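Préparer le budget matériel du second semestre

J'ai repoussé l'exercice tout le printemps et il faut bien s'y mettre. La demande d'équipement pour notre petit atelier de manipulation doit partir avant l'été, faute de quoi rien n'arrive avant décembre. Je note ici comment je répartis les lignes, d'abord pour moi, et aussi parce qu'on me pose souvent la question par mail.

Le point de départ, c'est ce qu'on a déjà. Une table, un bâti, deux pinces tenues à la main pour enregistrer les démonstrations, et beaucoup trop de câbles. L'enveloppe de cette année est de 3 000 euros, sans report possible. Les deux années précédentes, j'avais tout mis dans une seule grosse commande et il ne restait rien pour les petites pièces. Mauvaise idée. Un atelier s'arrête pour une vis aussi bien que pour un moteur.

Je commence donc par les consommables. Les patins des mâchoires en premier : la garniture s'effiloche sur le bord supérieur et se décolle du support. Le tissu est ce qu'on manipule le plus, et c'est aussi ce qui demande le plus de régularité dans la prise. Avec un patin abîmé, on compense de la main sans s'en rendre compte et la démonstration ne vaut plus grand-chose.

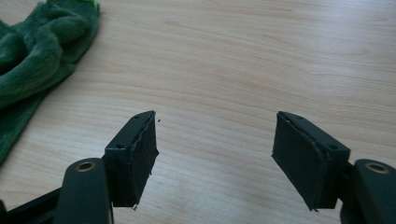 Dranside vend les patins de rechange à 44 euros le jeu. J'en prévois quatre, soit 176 euros. On peut découper soi-même dans une plaque, je l'ai fait l'an dernier. On y passe une soirée et les épaisseurs ne sont jamais identiques d'une mâchoire à l'autre. Pour un essai rapide, ça va. Pour une série entière, je préfère payer.

Viennent ensuite les bagues et les axes. Je ne les change pas par principe, seulement quand je sens du jeu. J'en garde un lot d'avance dans le tiroir, parce que les frais de port coûtent plus cher que les pièces. Même raisonnement pour la visserie.

Le poste que je sous-estimais toujours, c'est le câblage. Un câble qui part d'une pince tenue à la main travaille en permanence, il plie près du connecteur et finit par lâcher là. J'ai demandé un devis à Omulex pour des câbles plus souples avec un renfort à la sortie : 174 euros l'ensemble, deux longueurs comprises. Je prends. J'ajoute des goulottes et des attaches, achetées au magasin de bricolage, sur la ligne « divers ».

Pour la grosse ligne, j'hésitais entre deux options. La première était une troisième pince complète, en secours. La seconde, un poste de calcul d'occasion pour décharger celui qui sert à l'enregistrement. J'ai fini par choisir la pince. Quand l'ordinateur rame, on attend. Quand une pince est démontée, la séance à deux mains est perdue. Le devis Astari n'est pas encore arrivé, je laisse donc la ligne ouverte et je garde une réserve pour le port et la TVA — j'ai déjà oublié la TVA une fois, je ne recommencerai pas.

Ce que je n'achète pas cette année : un nouveau plateau. Celui-ci a quelques marques, il est stable, il suffit. Pas de nouvel éclairage non plus. Les objets à manipuler ne figurent pas au budget, on prend des tissus et des peluches qui traînent dans les placards.

Il reste la question du temps, qui n'apparaît dans aucun tableau. Remonter une pince, la recalibrer, vérifier que les enregistrements restent comparables aux anciens : c'est une demi-journée à chaque fois. J'ai ajouté une colonne « heures » à côté de la colonne « euros » et elle change un peu l'ordre des priorités. Les patins tout faits passent devant, le poste de calcul recule encore. 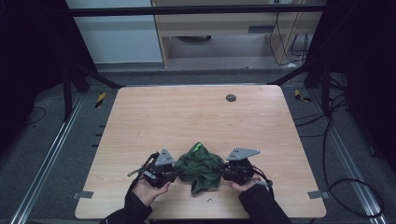

Ásgeirsdóttir, qui a relu le tableau, trouve que je mets trop peu dans la réserve. De son côté, la règle est de bloquer un dixième de l'enveloppe dès le premier jour et de ne pas y toucher avant l'automne, même quand une promotion se présente. Elle ajoute qu'un jeu de câbles de secours lui paraît plus utile que le quatrième jeu de patins.

Sur les câbles, je suis d'accord et je vais corriger. Pour le dixième, il faut que je voie d'abord le prix de la pince. Je mettrai le tableau à jour quand le devis sera là.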